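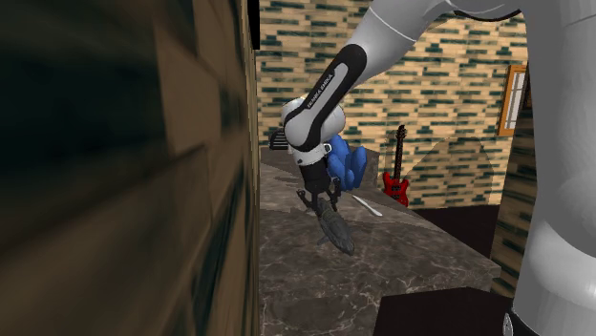
Critics of the Rurnitz open day, among them an unsigned reviewer on the Kingi robotics forum, complained that visitors were shown "a very patient cartoon of a kitchen" and were left to guess how much of it would carry over to a real one. The event, held by the software firm Nutico at its Rurnitz offices on 15 Feb 2018, was the first public showing of Rodari, a simulator in which a computer-rendered robot arm handles objects in furnished rooms.

Background

Nutico had described Rodari in its own newsletters as a training ground for household robots. Before the open day, outside knowledge of the program rested on short clips chosen by the company. The invitation promised "live, unedited" runs. It did not say whether the room layouts would be new to the software, and later accounts disagree on the point.

The demonstration

Admission was free, and 342 people signed the guest book. Visitors were taken through in groups of 40 and watched on a projection screen. All runs took place in simulation, with no physical arm in the building. The simulated arm carried the name Franka Emika on its forearm and ended in a gripper with two fingers. The rooms mixed kitchen surfaces with unrelated furnishings; one had a marble countertop and, against the tiled wall behind it, a red electric guitar. Among the things placed within the arm's reach were a gray fish-shaped object and a thin white utensil.

Each group saw 6 runs, started by a presenter from a keyboard. Nutico's program sheet listed the task for each run but gave no standard for what counted as finishing it. A run in which an object was lifted and then dropped was announced to one group as "a completed grasp," a choice of words that drew laughter and was repeated in several write-ups.

Reception

Local coverage was friendly and leaned heavily on the press kit. Specialist readers were cooler. The Kingi review granted that the pictures were handsome and the motion smooth, but argued that a smooth picture says little about friction, weight or a slipping grip. It also objected to the lack of any published failure rate. Nutico replied that the open day had been meant for the general public and that figures would follow in June. The document released that month ran to some six pages, most of them about rendering, and gave results for a single task.

Supporters answered that simulators are normally judged over years and that an afternoon show was a poor place to look for proof. The same point has been used against the company, whose posters for the day called Rodari "ready for your home."

See also

Rodari (software)
Nutico
Robot simulation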